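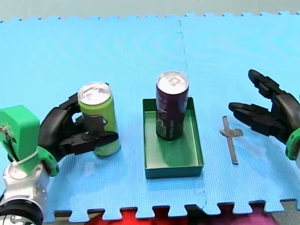 Warnmont Interlocking Foam Floor Tiles

Sold in packs of 2. Tiles join on any side — no glue or tape needed. Trim with a utility knife and a straight edge.
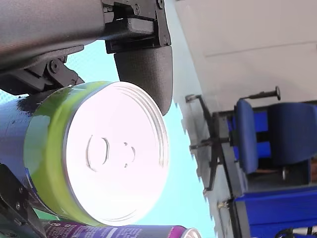 Keep the tiles out of direct sun, which fades the color. Wipe with mild soap and let them dry flat before stacking. Heavy furniture will leave dents.
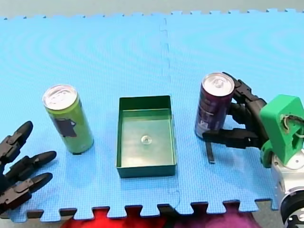 Two blue tiles joined, with drink cans and a green tray.

Price per pack: $38. Orders ship from our Granard warehouse.

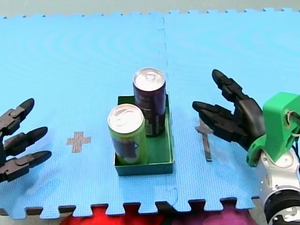
Can I use these in a garage?
Use them for standing areas only. Car tires will tear the foam.

79 shares | 2 comments
Contact Nilton Huanca, Sales | © Warnmont | Back to top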